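Allham Allotment and Garden Society
Minutes of the April meeting, held on Saturday at 10.30 in the hall on Gunmont Road

Present: Hipólito Toledo (chair), Amancay Lagos (minutes), and 53 members. Apologies were received from the Wattimena family.

1. Minutes of the last meeting
They were read and accepted with one correction. The broken gate is the lower gate, not the upper.

2. Water
The chair informed that the new tank holds 1,000 litres and is connected to the roof of the shed. Members are asked to close the tap fully after use -- it was found open two times in the last month. A second tank was proposed. It was agreed to wait until after the summer and see how much water we really use.

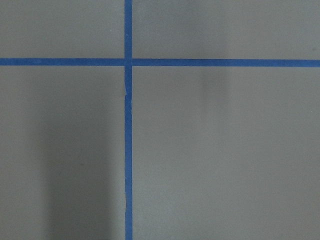
Blue tape on a grey surface, one strip crossing the other.

3. Money
The balance is 410 pounds. From this we must still pay the repair of the lower gate. Amancay Lagos has asked for two prices and will bring them to the next meeting. The rent of the plots stays the same this year.

4. Seed exchange
The exchange went well and some 140 packets changed hands. There were too many beans and almost no onions. Several members said that the packets should carry the year of the harvest, and this was agreed. The old packets will be offered to the school.

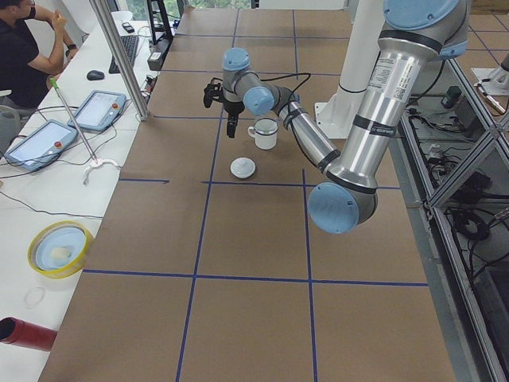

Reading time: 2 minutes

5. Compost
There was a long discussion about the compost from Somatum. Some members find it too dry and with many pieces of wood in it. Others are content with it. Hipólito Toledo will write to the firm and ask if a finer one can be delivered. Until we have the answer, no new order will be made.

6. Paths
The path between the upper plots is narrow now, as the hedge has grown over it. It was decided to cut the hedge after the birds have left their nests, and

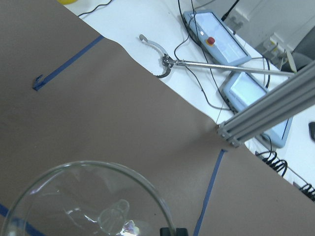

in the meantime members with wheelbarrows should go round by the lower gate. Mint must not be planted next to the path any more. Those who have it there already are kindly asked to move it into pots.

7. Other matters
A pair of green gloves was left in the shed. The key of the shed must go back on its hook each evening.

The meeting was closed at 12.15.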